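Zitine (software)

Print this article | E-mail this article

Zitine is a motion planning and control package for robot arms working in kitchens. Started by Tanvir Amarasinghe as a fork of the older Holub planner, now kept up by a small team at Plandevmont. Mostly used in simulation.

Overview

Takes a goal pose for the gripper and a model of the room, gives back a path for the joints. Two parts: a planner, which searches for a path clear of cupboards and worktops, and a controller, which follows it and corrects drift. Tap and sink edges are treated as fixed obstacles. Open fridge doors too, unless the task says otherwise.
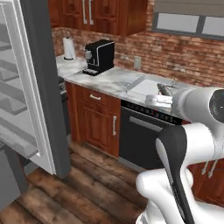
Planning

The planner tries up to 2,000 samples per request, then gives up and reports a failure. Paths are smoothed afterwards. Early versions smoothed first and checked for collisions later, wich caused clipped corners. Fixed in the January release.

Low, flat objects are awkward. A tray rim barely stands above the worktop, so the default safety margin of 15 mm can block a perfectly good approach. Margin can be set per object.
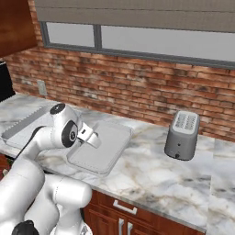 Users who lower it too far get contact with the marble, normally logged as a soft fault. The Cilano viewer replays these logs step by step. No support yet for two arms in the same room.

Print this article | E-mail this article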